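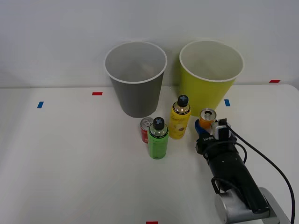
Shaohua Pan
Craft and classroom editor, Cekwood Home Pages

January 2019

Sorting Small Bottles and Cans by Color: A Tabletop Activity You Can Set Up Tonight

My kitchen drawer of tiny empty containers had been getting out of hand for a long while before I found a use for it. I save them, you see. Little drink bottles, small cans, the sort of thing you finish in two swallows and then can't quite bring yourself to throw out. When my nephew came to stay last April he found the drawer within an hour (of course he did!) and we spent most of a rainy afternoon putting things into paper cups and taking them out again. I have set the game up many times since, for children from three to nine and for one very competitive grandmother, and these are my notes on how to do it well.

What you need

A couple of paper cups in different colors. Mine are gray and yellow-green, both with white rims, and I like them because they are plain and the colors are easy to name. Well, yellow-green starts arguments, but I have come to think the arguments are the good part.

A few small containers, bottles and cans both. Green, yellow, red and orange make a nice set. Try to have two of the same shape in different colors, like the green and yellow bottles with their black caps, so that the player has to choose whether shape or color matters more.

A clear table. White is lovely if you have it, because every color stands out, but a pale sheet pulled tight will do.

Getting the containers ready

Empty everything and rinse it twice with warm water. Sweet drinks leave a film that you won't notice until the next day, when the whole box smells like syrup. Stand the cans upside down on a towel overnight. For the ones you have opened, run a fingertip very carefully around the opening, and if there is any sharp bit at all, cover it with a strip of Plellen tape or put that can in the recycling and find another. Bottles should have their caps screwed back on firmly. With children under three I don't play this at all, as the caps are too small.

Leave the labels on. I peeled mine off the first time, thinking they would look tidier, and it took a whole evening and half a bottle of Sayce label remover, and then everybody missed the pictures and the writing. A little logo gives people something to talk about.

Setting the table

Put the cups toward the back, upright, with enough space between them for a hand. Then group the bottles and cans in front, fairly close together. You want a bit of a muddle here – if each thing stands alone in a neat row the game is over in a minute. Let one bottle stand partly in front of a can so that the player has to look around it. Small cans are easy to overlook behind a bottle, and finding one is a real thrill when you are four.

Sit the player on the side nearest the small things. Reaching over them to get to a cup is how everything ends up on the floor.

Playing the first round

Start with one can. Ask the player to pick it up by the sides, hold it upright, lift it higher than the rim of the cup, and lower it in. Little ones tend to let go from a great height because the noise is so satisfying, and I let them have one of those before we practice doing it quietly.

After that, say which cup you want. "The orange can goes in the gray cup, please." Then swap jobs and let the child give you the orders, and do make a mistake now and then so they can catch you.

Making it harder

Sort by shape, with bottles to one cup and cans to the other. Then sort by color, warm ones to one side and green to the other. My friend Kaiwen Ding plays it with her class as a memory game: she reads out all the moves first, and only then may anyone touch anything. I can manage three moves before I'm lost.

For older children, try it with one hand behind the back, or ask them to move the containers without nudging the ones beside them. A light empty bottle tips very easily, so this is trickier than it sounds. If yours fall over constantly, put a spoonful of dry rice in the bottom before you close the cap.

If a cup tips

Paper cups narrow toward the base, and a tall bottle leaning on the rim can pull one right over. Press a lump of Cutimix putty under the cup, or drop a flat pebble inside. Check the cups for soft spots before you begin and replace them when the rims start to flatten.

Putting it away

Stack the cups, stand the containers in a shoebox, and write the list of contents inside the lid. I keep ours on the shelf with the puzzles now, and the drawer has room for spoons again.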